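Workshop Tips: Setting Up a Table for Pick-and-Place Trials

Gralincombe Household Robotics Workshop
Bench notes, last revised 14 Jul 2026

These notes are issued to members of the workshop and to the partner benches at Irkley and Skeslow. They set out the practical points that came out of the Psarras comparison, in which the same arm was asked to pick up small household items from plain and patterned table coverings. The full method is given in the project report. What follows is the working advice, arranged in the order in which a bench is normally prepared.

What the comparison found

The Psarras comparison consisted of 847 attempts, divided between a plain grey cloth and a set of printed mats. Each attempt was given one named item to lift and was scored as complete only if the item was held clear of the table and set down inside the marked tray. Of the attempts that failed, 162 were put down to the approach, meaning that the fingers closed beside the item or on top of it. Slips after a sound grip were recorded separately and are not discussed in these notes.

Policies trained on the plain cloth alone did poorly when moved to a printed mat. Policies trained on a mixture of coverings did well on both, and the gain was greatest for small round items. The bench therefore no longer keeps a standard cloth. Coverings are changed on a rota, and the name of the covering is written in the log at the start of every session.

Choosing and laying a mat

Choose mats with a strong all-over pattern and with no single motif larger than the items in use. Reproductions of paintings serve well. Large lettering and photographs of real objects should be avoided, as the labelling team has to mark up every item by hand and a printed apple has been labelled as a real one on more than one occasion.

Lay the mat flat and smooth it from the centre outwards. A mat that has been stored rolled should be turned face down under a board overnight. Tape the underside of the corners only. Tape across the top leaves a shiny strip which appears in every recording and is very difficult to remove afterwards.

Wipe mats with a barely damp cloth and allow them to dry fully before use. Spray polish must not be used on any covering.

Placing the items

Set out items of different shape and finish together. A ball beside a glossy casing is a useful pairing: one item may roll, and the other throws back highlights which the wrist camera has to cope with. Leave only a narrow gap between them for the harder trials and a full hand's width for the easy ones.

Positions are drawn from the printed sheet kept with the log. Operators should not adjust a position to make it neater, and should not return an item to the place it occupied in the previous attempt unless the sheet says so. If a ball will not stay where it is put, check the table with a spirit level before anything else. Putty, pins and rings of tape are not permitted.

Straps and cables are left attached to the items that have them. They should lie as they would in a home, provided that no loop is large enough to catch a finger of the gripper. Nothing on the table is to be connected to the mains during a trial.
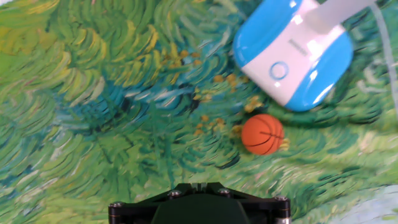

Toy basketball and blue-and-white device on a green painted-pattern mat, from the wrist camera. Much of the mat is softened by motion blur.

Blur and lighting

Motion blur in the wrist view was at first treated as a fault, and blurred recordings were thrown away. The comparison tested this practice by training one policy with the blurred material left in and another with it taken out. The policy that had seen the blurred material made fewer wide approaches on patterned mats. Recordings are now kept unless the item itself cannot be made out for 25 views in a row.

Use the overhead lamps with their diffusers fitted. Daylight may be admitted but should not fall directly on the table. Small highlights on glossy plastic are acceptable. A highlight which covers the whole of a button or handle is not, and the lamp nearest to it should be moved.

The lens of the wrist camera is to be cleaned with a dry lens cloth before each session. Fingerprints produce a general haze that is easily mistaken for poor focus.

Checks on the gripper

Before the arm is switched on, confirm that every visible fastener on the gripper is seated. Use the short hex key supplied with the bench and stop at the first firm resistance. Loose fasteners gave rise to a slow drift in the position of the camera during the December sessions at Skeslow, and 31 recordings had to be withdrawn as a result.

The gripper should be visible at the lower edge of the wrist view. If it has moved up, down or to one side since the last session, repeat the calibration before recording. Calibration values must not be copied from another bench, even where the arm is of the same model.

Storage and records

Foam and rubber items are kept in a lidded box away from the radiator. Hard plastic items are kept separately, with their cables coiled and secured by a cloth tie. Mats are rolled with the printed side outwards and stored upright.

The log for each session should give the covering, the sheet number, the lamp settings and any item replaced. Replacements are to match the original in size and colour where possible, and the old item is retained until the next revision of the report. Completed logs are sent to Gralincombe at the end of each month. Irkley may continue to use its own log form, provided that the name of the covering appears on the first page.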